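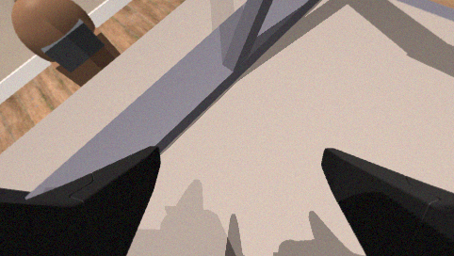 ## 4. The simulated bench

**Figure 3.** View from the wrist camera in the simulator, gripper open over the table, with the long bar ahead of the fingers.

The arm described in Section 3 was built in the shared workshop at Westport, on a bench that is also used for bicycle repair and for cutting picture mounts. Time on that bench was the main limit on the project. We could book it for two hours in the evening, and the first part of each booking went on clamping the base down and checking that the joints still returned to their zero marks. For this reason most of the early work on grasping was done in simulation, and only changes that had held up there were taken to the real arm.

The simulated room was put together by Fredy Tamayo on a home computer. It has a table, a wooden floor, a wall with a skirting board and a few simple solids. The table top was given a pale beige, slightly speckled surface. We made no attempt to copy the Westport bench, which has been painted several times and has a vice at one end. What we needed was a flat surface of the right height and an arm with the right link lengths.

### 4.1 Camera placement

The camera is fixed to the wrist and looks out past the fingers, so both fingertips stay in view at the bottom of the image while the gripper is open (Figure 3). An earlier version had the camera on a post beside the table. That view was easier for a person to follow, but the arm hid the part from the camera in the last stage of the approach, when the position of the part mattered most.

With the wrist view, the gap between the fingers can be judged in the same image as the part. The cost is that the picture changes with every movement of the wrist. In Figure 3 the left edge of the table runs at a slant and a wedge of floor shows beyond it. A method that expects the table to fill the image will fail on views like this one. Gil-soo Noh therefore added a step that finds the straight edge of the table first and ignores everything on the far side of it. Objects on the floor, such as the brown sphere and the dark block near it in the figure, are then left out of the search.

### 4.2 Bars and shadows

The build calls for flat bars to be picked up and laid into a jig. We modelled them as plain rectangular solids in lavender-grey. The colour has no meaning beyond being easy to tell from the table. A long bar seen at a slant often runs close to a finger in the image, and in Figure 3 its near end reaches the upper surface of the left one. Our first routine took the visible outline of the bar, found its middle and sent the gripper there. When a finger covered one end, the middle came out too far along, and the bar tipped as it was lifted.

The routine now works from the two long sides of the bar. It fits a line to each, takes the direction from the pair, and treats an end as unknown if it lies close to a finger. If either end is unknown, the wrist backs off by 60 mm and the view is taken again. This adds a delay to each pick, but it removed the tipping fault in all the simulated runs that followed.

Shadows gave more trouble than we had expected. The renderer casts them from the arm and the gripper as well as from the parts. In the view shown, soft shadows with a jagged outline lie on the table between the fingers, and a broader one with straight edges crosses the upper right. The straight-edged kind is the harder of the two, as its sides can be mistaken for the sides of a bar. Lizeth Puma suggested turning shadows off during testing. We tried this and then went back, as the lamp over the Westport bench throws strong shadows of its own and a method tuned without them was of little use there.

We settled on a colour test applied before the lines are fitted. A region is kept only if its colour differs from the table in hue; a region that is merely darker is dropped. The test depends on the parts being a different hue from the table. It would not work with bare timber parts on a timber bench, and we have no answer to that case at present.

### 4.3 Moving to the real arm

The simulated gripper has two fingers with sloping upper faces, drawn from the same file that was used to print the real ones. Édgar Arango printed the first pair in June and found that they flexed under load. The second pair had thicker walls and was used for all the bench tests. The drawing in the simulator was changed to match.

Of the 13 settings in the grasping routine, 8 were carried over to the real arm without change. The others had to be set again at the bench. They were the two colour limits, the closing force, the speed of the final approach and the delay between closing and lifting. The closing force was the furthest out. Contact in the simulator is stiff and the bars have no surface finish, while the painted bars at Westport slipped until the finger pads were covered with a strip of rubber cut from an inner tube.

The angle of the camera on its bracket also needed care. It had been set by eye, and a small error there moved the apparent position of the far end of a bar by more than the width of the jig slot. Consuelo Pacheco made a wedge that fits between the bracket and the wrist plate and holds the angle fixed. With the wedge in place the camera can be taken off and put back without repeating the calibration, which had been using up a good part of each evening booking. The drawings for the wedge and both pairs of fingers are kept with the workshop's other shared files.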